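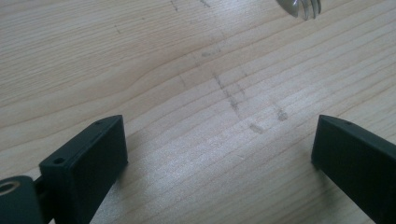 The Long Table at Castthorpe

Toivo Hyvönen inherited the table from an aunt who had never liked him, and he suspected the two facts were related. It would not go through his door. It would not go through the window either, although it took the movers most of an afternoon and one pane of glass to concede this.

"You could saw it in half," said the older mover.

"It was my aunt's."

"You could saw it in half respectfully."

So the table went across the landing to Grażyna Rutkowska, who had a wider door for reasons having to do with a piano, long gone, and a husband, likewise. She agreed to keep it until Toivo found a bigger apartment. She had him sign something. Grażyna had worked thirty years at Nowicki, the insurance people, and did not lend out a cup of sugar without a paragraph on water damage.

The agreement, dated May 12, 2021, gave Toivo the right to visit.

He visited on Tuesdays at first, or what he claimed were Tuesdays. He brought a cloth. He wiped the table, asked if it had been any trouble, and went home. By November he was bringing soup, since it seemed rude to wipe a thing and never eat off it. Grażyna said the soup needed salt. The next week she said it again, and the week after that she simply put the salt out before he knocked.

Meanwhile he looked at apartments, because he had said he would. There was one in Skultham for 1220 a month with a view of another apartment in Skultham. There was one for 2175 with a door so wide you could have driven the table in with the aunt sitting on it.

"That's a very good door," Grażyna said, looking at the listing for some time.

"The kitchen is dark."

"Kitchens are for cooking. You don't need to see."

"And the stairs," said Toivo. "There are 12 stairs."

"There are more than that here."

"Yes, but I know these."

She folded the listing and put it under the short leg, the one that had wobbled since the movers. The table stood perfectly still. They both pushed at a corner to be sure.

"You'll have to sign for that," she said. "It's an alteration."

He signed. Then he asked whether there was any more bread, and she told him it was where it always was.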